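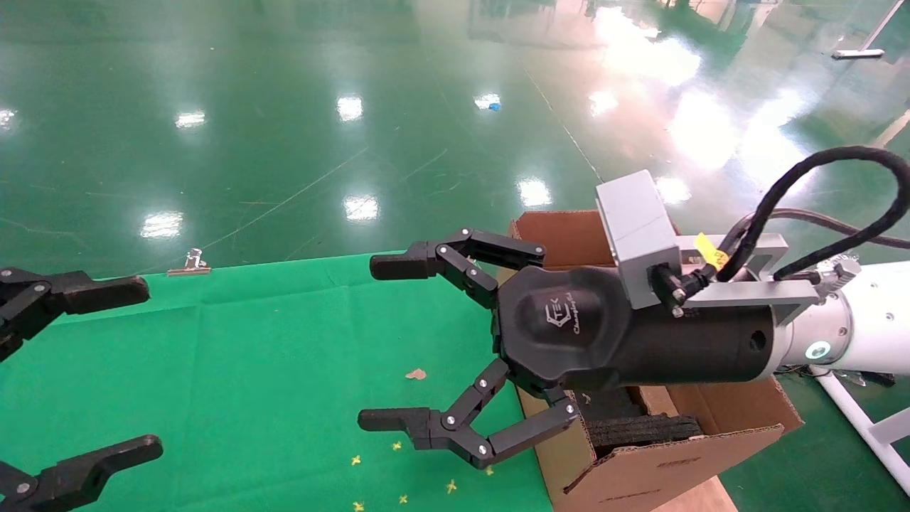 Figure 4. Cardboard box beside a bright green cloth, the cloth held at its upper edge with a small binder clip.

4. Why people keep the box

So now we get to the part of the study I enjoyed most, which was going through the interviews and trying to work out why a perfectly ordinary box stays in a home for years. Section 3 covered how the boxes come in. Most arrive with a delivery, a smaller share get carried home from a grocery store, and a few are inherited from whoever lived there before. Across the 200 households in Pilholm we logged 646 boxes that had been kept longer than one month, and when I sat down with the transcripts I expected "I might move someday" to explain nearly all of them. It explained far fewer than I thought it would.

4.1 Waiting boxes and working boxes

Mebrat Negussie and I coded the transcripts separately and then argued over the differences (mostly on the phone, mostly late). The split we ended up with is simple. A waiting box is empty, or close to it, and is being saved for a job that hasn't come up yet. A working box already has a job, even a dull one like holding extension cords. Our first draft had a third group for boxes people meant to throw out, but Mebrat pointed out that people said this about boxes in both of the other groups, sometimes while putting something into one, so we dropped it and treated the intention as a separate variable.

What surprised me is how little a box's condition has to do with which group it lands in. I had assumed that a torn flap would knock a box out of the running. Instead, damage seems to move a box from waiting to working! Once it's too rough to mail anything in, it gets promoted to the closet and stays there. One woman in the Hundon neighborhood told me her worst-looking box was the only one she was sure she'd never give away, because her winter hats had been in it so long that she thought of it as the hat box. She had better boxes, flat, behind the door. Those were "for somebody who needs one."

People also talk about size in a way that our survey form didn't handle well. We asked for inches. They gave us contents: a shoe box, a blender box, a box you could get a cat into. Fasil Gashaw, who did the home visits on the east side, started writing these down in the margin and I'm glad he did, as the margin notes predict later use better than the measurements do. If I ran this again I'd drop the tape measure and just ask what fits. 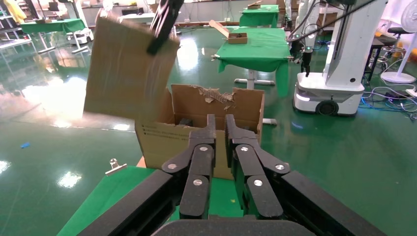 Sosina Endale

4.2 Lending

Boxes travel between households much more than I'd guessed, and the rules are strict even though almost no one can state them. You can ask a neighbor for a box. You can't ask for a particular box. If you return it, you return it with the tape off, and if you don't return it, that's fine too, as long as you didn't promise to. Nine of the people we interviewed brought up a box that had never come back, and every one of them could tell me what had been printed on the side.

I should say something about the swap shelf at Mersha, the community laundry, since it comes up again in Section 5. It started as a place to leave detergent samples and turned into a box exchange within a season. Lemlem Sisay spent one Saturday there with a notebook and recorded 40 boxes going out and a good deal fewer coming in, which raises the obvious question of who is stocking the thing. Our best guess is that people drop them off after dark - two respondents admitted to it, a bit sheepishly - and that leaving boxes feels closer to dumping trash than to giving a gift. Taking one, on the other hand, bothers no one.

4.3 What we can't say from this

Two cautions before moving on. First, everything above rests on what people told us in their own kitchens, and a person explaining a closet to a stranger will tidy up the story. I certainly did when Mebrat tried the interview guide out on me. Second, we only visited homes in Pilholm, where storage space is generous by the standards of the earlier work in Cukar. Gebremedhin Seyoum's interviews there found people flattening everything the same evening it arrived, and I don't think our waiting boxes would survive a week in those apartments. His respondents did keep working boxes, though, and they sounded a lot like ours when they talked about them, right down to the names. We come back to naming in Section 6, after the material on tape.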